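Pilton Table Guide
Section 3: Placing, leveling and first care of the top

Read this section after the legs are on and the bolts have been tightened by hand. Final tightening is done in step 6 below, once the table is standing where it will stay.

Before you start

You will need the 17 mm wrench from the parts bag, a spirit level, two soft cotton cloths and the bottle of Ornis wood soap. Ask a second person to help with lifting.

Placing the table

1. Choose a spot away from radiators, floor vents and strong direct sun. Leave a hand's width between the table and any wall.
2. Turn the table upright with one person at each end. Lift by the side rails. Do not lift by the edge of the top.
3. Set all the feet down together. Do not drag the table, even on carpet. Dragging loosens the leg plates and can bend the leveling screws.

Leveling

4. Lay the spirit level along the length of the top, then across it. Note which corner is low.
5. Turn the leveling screw at that corner counterclockwise to raise it. Work in half turns and check again each time.
6. When the table no longer rocks, tighten the leg bolts with the wrench. Stop when the washer no longer moves.

Note: On thick carpet the feet settle for a few days. Check the level again after a week and adjust if needed.

CAUTION: Do not extend a leveling screw past the red mark. If you need more height than this, put a flat pad under the foot.

Cables

7. Feed cables through the round hole in the top from above, thinnest plug last. Leave some slack underneath.
8. Fix the cables to the underside with the clips supplied. Keep them clear of the leg bolts so you can still reach these with the wrench.

CAUTION: Keep power strips off the floor under the hole. Liquid spilled on the top will run through it.

First cleaning

9. Wipe the top with a dry cloth to remove packing dust.
10. Mix one capful of wood soap into 1000 ml of lukewarm water. Wring the cloth out well and wipe with the grain.
11. Dry straight away with the second cloth. Wait 2 hours before putting anything on the surface.

Do not use window cleaner, scouring pads or anything with bleach in it. The Esley polish sold for our older dining tables is too oily for this finish and leaves a film that picks up dirt.

Grain and color

Wood grain varies from one top to the next, and wavy lines are normal. The color deepens over the first months. Move lamps, trays and storage bins now and then during that time, otherwise a paler patch may form under them.

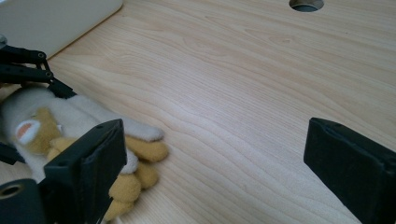
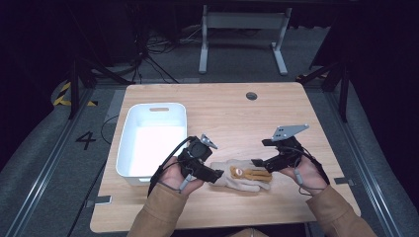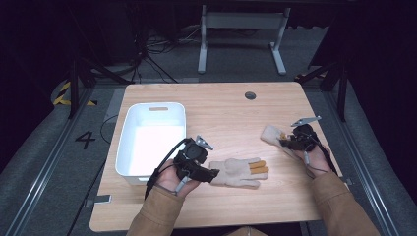
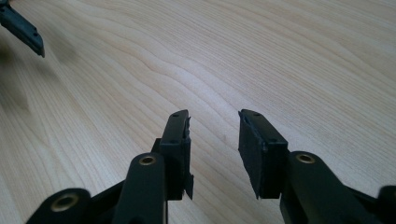

Light wooden tabletop.

Raghda Zein

Marks and scratches

Light scratches can be rubbed out with the fine gray pad from the care kit. Rub with the grain, use very little pressure, and wash the area afterward as in steps 10 and 11. Deep scratches need a full refinish - see Section 5.

White rings from cups usually fade overnight. If a ring is still there after 3 days, contact the workshop with your order number.

Last revised 23/02/2025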